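Beltent to spread cost of robot handling cells over two budget years

Workwear and linen maker Beltent has set aside money for robot handling cells at its Milham site, but will buy them in two stages instead of placing a single order. The first stage covers 7 cells in the hemming and folding area. A decision on the rest will be taken in December, when the new budget opens.

The plan was put to staff at a meeting on Saturday morning by Mio Ichikawa, the company's equipment planning manager. She said the original proposal had been for one purchase covering both Milham and the smaller Inskip site, and that it had been turned down in the spring because too many of the costs were guesses.

"We had a good price for the arms and very little else," she said. "There was no proper line for grippers, none for guarding, and the training figure had been copied from a packing line we put in years ago. Cloth is a different job from boxes."

The revised budget splits the spending into hardware, fitting, training and running costs. Hardware takes the largest share, but Ichikawa told the meeting that the running costs had changed most since the first draft. Gripper fingers are now treated as a consumable, with a spare set bought for every cell, and cleaning time has been added to each shift. Lint and grit collect in the rails and slots of the benches, and the earlier version had allowed nothing for clearing them.
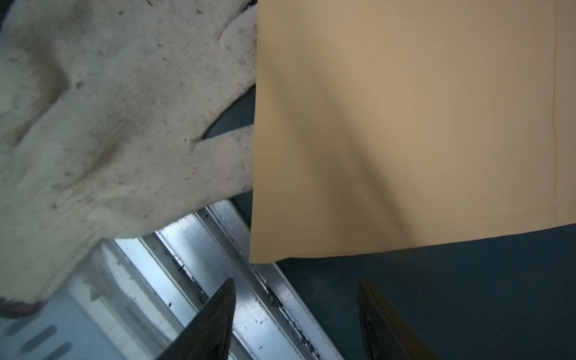
Why not order every cell at once and get a better price?

Beltent says the discount on offer was smaller than the cost of changing the cells later if the grippers turned out to be wrong for heavier cloth. The supplier, Mindix, has agreed to hold its present price per cell until the second order is due, so the company loses little by waiting.

Under the agreement, Mindix will deliver the first cells within 30 weeks. Beltent will pay 30 per cent on order, with the balance due in two parts, one on delivery and one after the acceptance tests. Those tests will be run on the company's own goods, including plain hemmed pieces and items with a seam close to the edge, which the hemming room regards as harder to pick up cleanly.

Hand work will carry on alongside the cells. The budget includes paid time for 84 employees to be trained in loading, basic fault clearing and safe working near a moving arm. Training will be given in small groups during normal hours, and cover for the people taking part has been costed separately. Work gloves remain in the ordinary site supplies budget.

Several questions at the meeting were about jobs. Ichikawa said the first stage had been planned on present staffing and that no saving in wages had been used to justify it. The case rests on fewer rejected pieces and on being able to take larger orders without a night shift. Staff representatives have asked for that to be put in writing before the order is signed.

Floor space was the other main concern. Two of the older benches will be moved to Inskip, and a store room next to the hemming area will be emptied to make way for the electrical cabinets. The building work comes out of the site maintenance budget, which has caused some discussion between departments, and the resurfacing of the loading yard has been put back a year as a result.

Inskip will receive no cells in the first stage. Its managers have been asked to record handling times for their main products over the coming months, using the same sheets as Milham, so that the two sites can be compared when the second order is considered.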